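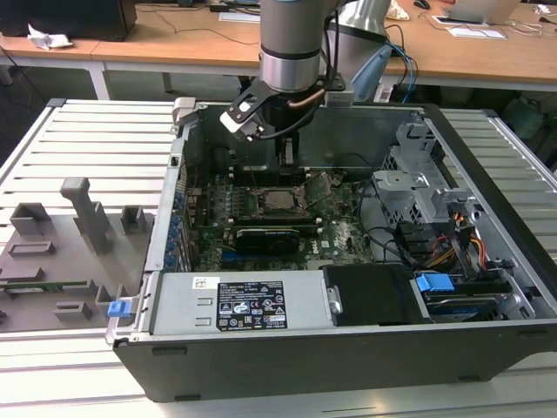 오래된 데스크톱 컴퓨터를 집에서 청소하고 정리하는 방법

작성: 길랑 나수티온 (Gilang Nasution)
7월 2일 고침

한국에서 산 지 5년이 되었고, 그동안 친구들의 중고 컴퓨터를 많이 열어 보았습니다. 한국어가 제 모국어가 아니어서 문장이 조금 딱딱할 수 있습니다. 틀린 표현이 있으면 댓글로 알려 주시면 고치겠습니다.

준비물
십자드라이버, 부드러운 붓, 압축 공기 스프레이, 보풀이 없는 천, 소독용 알코올, 면봉, 써멀 구리스, 작은 그릇 두 개. 그릇 하나에는 케이스 나사를 넣고, 다른 하나에는 메인보드 쪽 나사를 넣습니다. 두 가지 나사는 모양이 비슷하지만 나사산이 다를 때가 있어서 섞이면 고생합니다. 저는 Murkitz 상표의 붓을 쓰는데, 화장용 넓은 붓도 괜찮습니다.

열기 전에
컴퓨터를 끄고 전원 선을 뽑습니다. 그다음 전원 버튼을 몇 초 동안 누르고 있습니다. 모니터 선, 키보드 선도 모두 뺍니다. 케이스는 단단한 작업대 위에 옆으로 눕히십시오. 세워 놓고 일하면 그래픽카드를 뺄 때 손이 불편하고, 떨어진 나사를 찾기도 어렵습니다. 카펫 위에서는 하지 마십시오. 일하는 중간중간 케이스의 칠이 없는 금속 부분을 손으로 만져서 정전기를 없앱니다.

사진을 먼저 찍기
부품을 빼기 전에 휴대전화로 안쪽을 여러 방향에서 찍어 두십시오. 특히 하드디스크로 가는 데이터 선과 전원 선이 어디로 지나가는지 잘 보이게 찍습니다. 제 친구 미탈리 비스와스 씨는 선마다 종이테이프를 붙이고 번호를 씁니다. 저도 따라 해 보았는데 조립할 때 정말 편했습니다.

색깔이 있는 손잡이
회사에서 만든 사무용 컴퓨터에는 파란색 플라스틱 손잡이나 고정쇠가 자주 있습니다. 확장 슬롯 뒤쪽, 하드디스크 칸, 전원 장치 옆 같은 곳입니다. 이런 부분은 대개 드라이버 없이 손으로 누르거나 당기면 풀립니다. 안 움직이면 힘을 더 주지 말고 모델 이름으로 설명서를 찾아보십시오. 오래된 플라스틱은 잘 부러집니다.

먼지 청소 순서
1. 위쪽에 있는 큰 먼지를 붓으로 쓸어 냅니다.
2. 스프레이는 똑바로 세워서 짧게 여러 번 뿌립니다. 기울이면 액체가 나옵니다.
3. 팬은 손가락으로 잡고 뿌립니다. 바람으로 빨리 돌면 베어링이 상할 수 있습니다.
4. 전원 장치는 바깥에서만 청소합니다. 선을 뽑아도 속에 전기가 남아 있으니 절대로 분해하지 마십시오.
5. 구멍이 많은 철판은 마른 붓으로 닦고, 겉면은 물기를 꼭 짠 천으로 닦습니다.

CPU 소켓을 다룰 때
초보자에게 제일 위험한 곳입니다. 소켓의 핀은 아주 가늘어서 한 번 휘면 되돌리기 어렵습니다. 레버가 올라가 있고 소켓이 드러난 상태에서는 그 위로 드라이버나 나사를 들고 지나가지 마십시오. 소켓 안에는 붓도 면봉도 넣지 않습니다. 오래 열어 둘 때는 플라스틱 보호 덮개를 씌웁니다. CPU 윗면의 굳은 구리스는 천에 알코올을 조금 묻혀서 닦고, 다 마른 뒤에 새 구리스를 쌀알만큼 바릅니다.

메모리와 그래픽카드
메모리는 양쪽 고정쇠를 확인한 다음 똑바로 위로 뺍니다. 한쪽만 열리는 보드도 있습니다. 그래픽카드는 슬롯 끝의 작은 걸쇠를 먼저 누르고, 뒤쪽 고정쇠를 푼 다음에 뺍니다. 금색 접점은 손으로 만지지 마십시오.

다시 조립하기
찍어 둔 사진을 보면서 반대 순서로 끼웁니다. 선은 팬에 닿지 않게 벽 쪽으로 모읍니다. 저는 Brakik 벨크로 끈을 한 묶음에 700원 주고 샀습니다. 뚜껑을 닫기 전에 그릇에 나사가 남지 않았는지 봅니다.

켜도 화면이 안 나오면 먼저 전원 선을 다시 뽑고 메모리를 한 번 뺐다가 끼워 보십시오. 지난 2월에 도허티 씨의 컴퓨터가 그랬는데, 메모리가 끝까지 들어가지 않은 것이 원인이었습니다. 그래도 안 되면 CPU 옆의 보조 전원 선을 보십시오. 저도 그 선을 두 번이나 잊어버린 적이 있습니다.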